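Sorting Soft Things With a Gripper: House Rules Worth Keeping, and a Few Worth Ignoring

Every product page for a home robot shows a laundry pile turning into a neat stack. I have been reading those pages for a long time, and my own pile is still where it was. So take what follows as tips from somebody who likes the gadgets and does not believe the brochures.

The advice going around comes mostly in the form of "good practice" sheets. Trukia puts one in the box. Bestum has a longer one you have to download, and it runs to 60 pages, most of them warnings. Read the warnings. Skip the part where it tells you how relaxed your evenings will be.

Clear the seat first, or don't

The Trukia sheet says to work only on a bare, flat, light-colored surface. Fine, if you own one. Most of us sort clothes and bags on whatever chair is closest, and it usually has a throw on it. I think the bare-surface rule is there to make the gripper look good. If a tool can only pick up a bag from a white table, you should find that out in the first week, while you can still send it back.

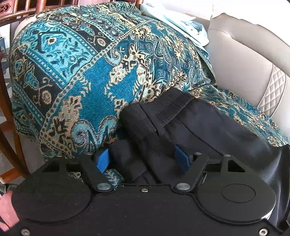 What I would keep from that rule is the bit about loose ends. Cords, drawstrings, and long fringe should be out of reach of any moving joint before you start. Tuck them under or move them off the seat. Charging cables too.

Pinch a fold, not an edge

Go for a raised fold. A flat hem gives the pads very little to hold, and a hard edge such as a zipper or buckle can slide out or get scratched. On a bag, stay off the hardware and take the cloth. On clothes, push up a small ridge with your free hand and close on that.

Bestum's sheet wants you to try the same pinch 8 times before you "trust" a fabric. I have tried to find out where the 8 comes from and I can't. Two good lifts and one bad one will teach you plenty. Write the bad one down.

Dark on dark is the real test

Black bags and navy sweaters are where the claims go soft. Anything that finds its target by camera has to separate one dark lump from another, and wrinkles don't help. When a seller says "works with nearly 100 household fabrics," ask which ones, in what color, and on top of what. I asked Pietrzak this in April and got a link to the same page I had been reading.

Try your own worst case, in daylight, with a busy pattern under it. Then try it again at 9 p.m. with one lamp on. Expect two different machines.

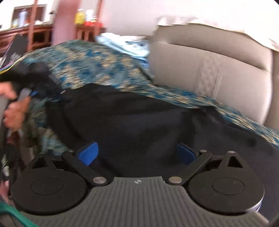 Blue pads closing on a fold of navy cloth, with a patterned fabric underneath.

Where your hands go

On this the sheets agree, and I have no quarrel with them:

Keep fingers behind the linkage arms any time the jaws can move.
Hold cloth steady well away from the pads. If you have to reach between them, switch off first.
No rings, loose cuffs, or dangling lanyards.
Kids and cats out of the room. The cat will not read the sheet.

If you are using a hand-held gripper, the "it can't hurt you, you're the one holding it" argument is weak. You are also the one holding a kitchen knife.

Cleaning

Wipe the pads with a damp cloth and let them dry before the next job. Lint cuts down the grip and you will blame the motor. Dust on the body is ugly but harmless. Dust in the pivots is another matter, so use a dry brush there and leave the oil in the garage, because oil ends up on shirts.

Check the screws once a month. If one has backed out, tighten it by hand and stop when it is snug.

About those labels

Zandale prints "meets home robot good practice" on its carton. Good practice according to whom? I looked for the name of a standard, a number, a test lab, anything, and found a leaf logo. A proper claim gives you a document you can look up and tells you which version was used. Without that, treat it like "farm fresh" on a carton of eggs.

My own rule is cheaper. Before paying, ask for the whole job on video with no cuts: the bag or the sweater as you would really leave it, picked up, moved, and put down. If they send you the white table again, keep your money and fold the sweater.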